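Progress report to Lirnard, household chores project
2019-12-06

You asked in August when the machine would be able to tidy a kitchen. The short answer is that we have asked it to pick up sticks, and it is thinking about it.

To be fair to the arm, everything this period has been done in simulation. Plusoston wanted dishes and Hovland wanted laundry folded on a shop counter. We settled on clearing small coloured sticks off a table, on the theory that anyone who can't put away the markers shouldn't be handed the good plates.

The task set now stands at 900 simulated attempts, in batches of 100. Each starts with the sticks scattered at odd angles, much as a child would leave them. Thin things lying flat are a nuisance for a gripper. Come down a hair too high and you close on nothing, a hair too low and you are pressing on the furniture.

The yellow arm at its table, working on the sticks: 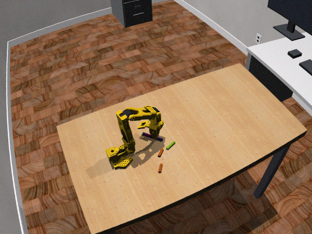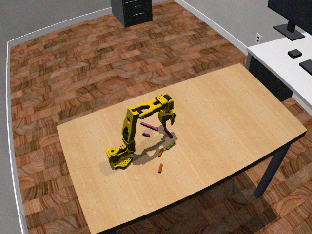
Andex read a draft of this report and replied that a simulated table never wobbles, never has jam on it and never gets bumped by the dog, and that we shouldn't mention kitchens again until we've tried a real one. They also asked why anyone would pay for this when a dustpan costs next to nothing. We have an answer to the first point and are working on the second.

Real hardware is the next step. We've budgeted 17 weeks for it, with 3 set aside for calibration, and have asked Andex to supply the jam.

On the larger question, whether a machine can do the chores yet: no. Please keep your current arrangements for the dishes. The next instalment of the grant can be paid to the usual account.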